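Slanina: notes and pictures from putting old Dell desktops back together

Hello! I'm Rostislav Halás and these are my notes, pictures and half-finished lists on refitting processors and memory in second-hand office desktops. The folder got too big to email, so it lives here now. Last tidied on 18 May 2018.

Have a look at these first, then read on.

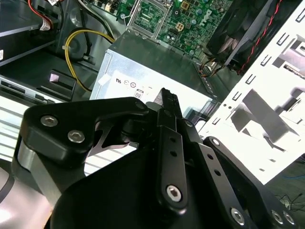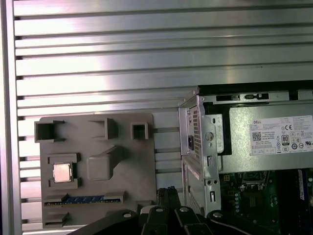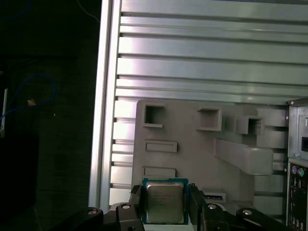
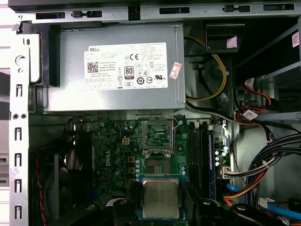

CONTENTS AND NOTES

What's in the folder

There are 165 pictures, all JPEGs, plus a plain text file called notes.txt with one line for each. The lines are short and a bit moody (I wrote most of them late in the evening) but they do tell you which part of the job you're looking at. I've sorted everything into board, chip, memory and leftovers. Leftovers is the biggest, sorry.

The parts holder

I'm very fond of the grey printed plate on the ribbed aluminium panel. It has a square cradle with corner posts for the processor, and a long slotted rail underneath where the memory stick lies flat. Before that I kept everything in saucers — don't do that, saucers slide. The drawing for the plate is called Biltar, after nothing in particular, and this is my version 7. The earlier ones are in the old folder if you want a laugh. Version 4 had a cradle so tight I had to snap a post off to get the chip back.

The chip

Look for the tiny gold triangle on one corner of the green part. You can find it at the upper left in the third picture. Match it to the mark on the socket before you go anywhere near the board. On these Dells the contact pins are down in the socket, so that's the bit to be frightened of! Lift the lever, open the metal frame, hold the chip by its edges and lower it flat. No sliding, no pressing. If it doesn't sit level, pick it up and start again.

I clean the old paste off the lid with a lint-free wipe and alcohol. My wipes are from Cotex, a box of 70, and I'm still on the first box. Scuffs on the lid don't bother me. Half the chips I get have them and they run perfectly well.

The memory

Much easier. Open the white latches, line up the notch and push both ends down until they click. The blue sticks are nice because you can spot them straight away in a dark case. I've been told off by readers for not saying which slot to fill first, so: look in the manual for your model, it does vary.

The case

I work with the tower on its side and the side panel off. Unplug it at the wall, obviously, and move the cables out of the way before you start, especially that blue SATA one, which always seems to want to be exactly where my hand is.

Things I know are wrong

The line in notes.txt for picture 124 says "memory" and should say "chip". A few names still have Gonix in them, which was what I called the whole thing until my sister said it sounded like a cough medicine. There's also not nearly enough about coolers. I'd like to fix that by September, if the kitchen gets finished.

Using the pictures

Take them, print them, put them in your own guide. A mention would be lovely but I won't chase you for it. If you've got a better way of storing loose chips, do write — my address is at the bottom of notes.txt.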